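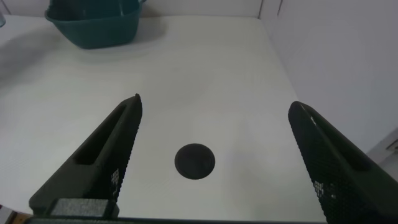

What does a hearing loop do that a louder speaker can't?
It sends the speaker's voice straight to the telecoil in a hearing aid, so the room noise and the echo drop away.

Slide 2. Say where I'm coming from: fitting out halls and small theatres, mostly older buildings. Ask who has sat in a looped room. Wait for hands.

Slide 3. The Zabala hall. Seats 319. Loop put in years ago, switched off at the wall, sign still up at the box office. Pause here.

Slide 4. How it works, short version. Amplifier, cable around the floor, magnetic field, telecoil. Don't get into field strength unless asked. Steel in the floor soaks up signal and colours the sound, so test before laying cable.

Slide 5. Costs. The Emon library meeting room was the cheap one: one afternoon, cable under the carpet edge. Skiltora was the dear one. Concrete floor, 127 metres of cable, and the organ picked up a hum we had to chase.

Slide 6. Staff. Seven people on the front desk at Skiltora, and none had been shown the switch. Put it on the opening checklist. Keep a loop listener in the drawer and try it every March when the fire gear is checked.

Slide 7. Counter loops. Skip if running behind.

Slide 8. Handout is on the chairs, 300 printed. Large print copies at the door. Questions, and repeat each one into the microphone.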